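Print this article | E-mail this article

Open Day at Retska: The Flanel Bench Arm, Reviewed From Behind a Yellow Line

10/19/23
By the tools desk

I should say up front that I have taken apart more desktop computers than I have put back together, and that I went to the Retska open day hoping to feel superior to a machine. I came home with mixed results and a canvas bag.

Retska sells a bench system called the Flanel. You get the arm, the gripper, the slatted bench it bolts to, a seat on the software, and two days of somebody patient. It is meant for repair depots and refurbishers, the places where old office computers go to be opened, robbed of their good parts and closed again. The company has been promising a public showing since May, and the invitation said there would be live work and light refreshments. The refreshments were very light.

Getting there took longer than it should have. The building is at the back of an industrial park where every sign points to a tile warehouse, and the visitor parking is shared with the tile warehouse, whose customers feel strongly about it. Inside, though, things ran well. We signed a form, got a badge, and were walked down a hall in small groups. Each group got 13 minutes at each station, and a kitchen timer went off when it was time to move along. I have been to weddings that could have used the timer.

The first station was a talk with slides. I will spare you. The second was the parts room, where you could pick up a spare gripper and find out how heavy it was (heavier than my drill, lighter than my drill with the big battery). The third was the one everybody had come for.

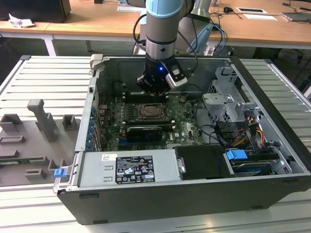

My main question about any repair robot is what it does once the lid is off, because the lid is the easy part. Computers inside are a mess of things that bend. The Flanel works from the top down, with the tower on its side and the gripper coming in over the motherboard, and for the rigid stuff that makes sense. A card in a slot is a straight pull. A drive with a bright blue tab on its carrier is practically begging to be let out. Then you look at the bundle of yellow, red and black power cables running down beside the drive cage, and you remember every afternoon you ever lost to one of those. I asked our guide how the arm copes with cables. He said it "plans around them." I also plan around them, and it mostly means swearing.

We got to see it pull an expansion card. The arm came down, stopped, thought about its life, came down a bit more, took hold and lifted. It was slow. A person with a screwdriver and a radio would have been on to the next machine. But it was very even, with none of the wiggling and prying I tend to do, and when it put the card down it put it down as if it were somebody else's. My whole group went quiet, and then a man at the back clapped by himself and stopped.

Then it tried the same thing again and missed the grip. The arm backed off, waited, and had another go, which worked. The guide looked pained, but I liked it better after that. I have owned printers that failed worse and never once tried again.

Some things I would want fixed before I spent money. The speed is one. The other is setup: for each new model of case, you have to teach the arm where things are, and Retska's own figure for that is 72 minutes for a trained operator. If you get in 100 of the same office tower, fine, you do it once and go have a sandwich. If you run the kind of shop where every box through the door is different and one has a sticker of a wolf on it, you'll spend your days teaching.

The software is called Zupan, and it is better than I feared. The main screen has big buttons and a log you can read without a degree. You can step through a job one move at a time, and there is a pause button that pauses right away. I pressed it more than I was invited to. The one bad part is the menu for saving a job, which hides under a picture of a folder with a leaf on it. I asked why a leaf. The answer was long and I didn't follow it.

I did ask about the Trutalura, the older rival that a lot of shops already have. The Retska people were polite about it, in the way you are polite about a cousin. Having used one for a week, I'd say the Trutalura is faster and rougher, and its software looks like a tax form. If you mostly scrap machines, keep it. If you want the parts to work again afterward, the Flanel has the lighter touch, at least going by what I saw, and I saw one station for 13 minutes with a timer ticking.

Price was not on any of the handouts. When I asked, I was given a card with an e-mail address on it. I have written to the address and will add the number here if I get one.

Would I buy it? For my garage, no. My wife has views about the garage. For a depot with steady work and a lot of matching machines, I'd ask for a trial, bring my own worst computer, and insist they use that one. Mine has zip ties.

The bag is pretty good, by the way. Long handles, and it stands up by itself when empty.

Print this article | E-mail this article

Contact us | Copyright 2023, all rights reserved | Back to top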